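January 24, 2026
Trukdale, kids' book display, table layout

Started late, table was still covered in offcuts from the Custis signs. Cleared and wiped it down before any books came out of the box.

Aim for today: work out how the Chinese picture books sit on the light wood table so a four year old can see covers from their own height. Spines are useless to them. Quintero want face-out for everything, fine by me, but face-out eats space and the table isn't big.

Tried first with all books flat in a row. Looks like a tax office. Nothing catches the eye unless you're standing right over it. Scrapped.

Second go, mixed: one big one propped open and standing on its own covers, one on the clear acrylic stand at the back, one upright at the front as the "pick me up" book. Much better. Big one goes on the left, the crowd of cartoon faces is loud enough to do the work of a sign. White caterpillar-ish cover on the acrylic behind it. Red hardcover at the front edge, upright to the reader.
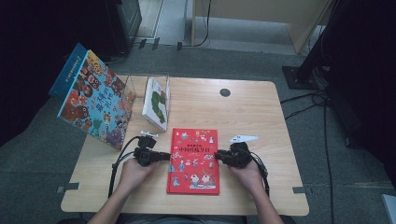

Layout B. Red hardcover front, big picture book left, white one on the acrylic stand.

Notes on B:

- Big book hides part of the stand if you come in from the left. Slide the stand toward the middle a bit, or swap the two. Try both tmrw.
- Self-standing only works if the covers are opened wide enough. Too narrow and it goes over with one bump of the table. Bumped it 2 times on purpose, went over once at the narrow angle, held at the wide one. Mark the angle with a bit of low tack tape underneath.
- Red cover is a good one for the front. Little figures and buildings all over it, rewards a close look. Don't put it up high where the small stuff gets lost.
- Grommet hole back right: keep books off it, corners catch on the rim. Could run a lamp cord through there later but not in the kids' hours.
- Rounded corners on the table are good, leave as is. The clips on the front corners I'm less keen on, right at toddler head height. Ask whether they can come off for the opening.
- Grey carpet is forgiving. Dropped a hardcover from table height, no dented corner. Wouldn't try it on the concrete in the hall.

Acrylic stands: the ones from Tinby are the right depth for hardcovers but a thin paperback slides forward and slumps. Strip of clear bumper along the lip should fix it. Have 2 spare stands in the cupboard, one scratched. Scratched one at the back behind somthing.

Labels. Pinyin and English under the Chinese title, small card, lying flat in front of the book. Not stuck to the cover!! Last November we stuck them on and the adhesive took the laminate off a nice one, still cross about it. Draft text to go to Quintero for checking before we print, they ordered 100 cards so no room for another typo run.

Still open:
- does the right side want a second big book or leave it clear for elbows. Leaning clear.
- colour of the cards. White disapears next to the caterpillar cover. Try the pale grey stock
- who puts books back at closing, need a sheet with the layout on it, one page, taped inside the lid of the box

Glue pot lid is cracked, new one needed. Packed up, box back on the bottom shelf.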